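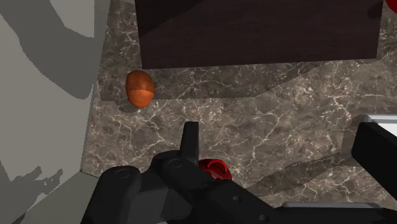

Print this page
E-mail this page

Vosik kitchen manipulation suite: a review

Vosik is a simulated benchmark for pick-and-place on kitchen countertops, with a wrist-view camera and a two-finger gripper. It ships with a scene generator, a set of task definitions and one reference policy, Clalar, trained entirely on rendered episodes. I ran the suite over most of November on a single workstation. This review covers the generator, the policy, and whether the scores mean what the documentation says they mean.

Installation is uneventful. The asset archive is large and the download script does not resume, so a dropped connection means starting over. After that, one configuration file controls everything: surface material, object set, light position, camera offset and random seed. The defaults are sensible. I changed only the logging directory and the number of parallel workers.

Rendering is the strong part. Marble counters come with dense veining, and the lighting throws hard shadow bands across both the stone and the side panels, including the gripper's own outline. Older suites light everything evenly, and policies trained on them tend to fail the first time a shadow crosses the target. Glossy objects get proper highlights. Wood textures are weaker, and the darkest ones lose most of their grain at the resolution the policy receives.

Occlusion is the main subject of the accompanying method. In a wrist view the housing can hide nearly all of an object at close range, leaving a thin cap of color to work from. Clalar handles this by carrying a short memory of earlier views, 10 frames by default, and predicting the object's position from those when the current view is poor. The authors report that the memory helps most in the last part of the approach. My runs agree.

I evaluated 500 episodes with memory on and the same seeds with memory off. With memory, Clalar completed 75 percent of the grasps. Without it, the failures were concentrated at finger closure: the gripper came down in a reasonable place and then closed on one side of the object. Raising the memory length above the default gave no gain that I could separate from seed noise, and it slowed each step.

Two problems should be fixed before anyone quotes these numbers in a paper.

First, the success check is too lenient. An episode counts as complete once the object has been off the counter for 2 seconds, with no test of whether it is stable in the fingers. Several of my logged successes were objects wedged against the housing. Atallah, the older suite many groups still use, requires the object to survive a short shake. Vosik could adopt the same test with little effort.

Second, object placement is random in position but conservative in spacing. Small items are rarely generated touching each other or pressed against a larger block. The suite therefore tests occlusion by the gripper thoroughly and occlusion by clutter hardly at all. The Stalia extension pack adds denser layouts, but its scenes use a different object set, so results cannot be compared directly.

Documentation is adequate for the generator and thin for the policy. The memory module has one paragraph and an unlabeled diagram. The units for camera offset are given in a code comment and nowhere else.

I recommend the suite for work on close-range occlusion and on lighting variation. For general grasping claims, replace the success check and report the original score next to the corrected one. The patch I used changes a single function and leaves the seeds alone.

Print this page
E-mail this page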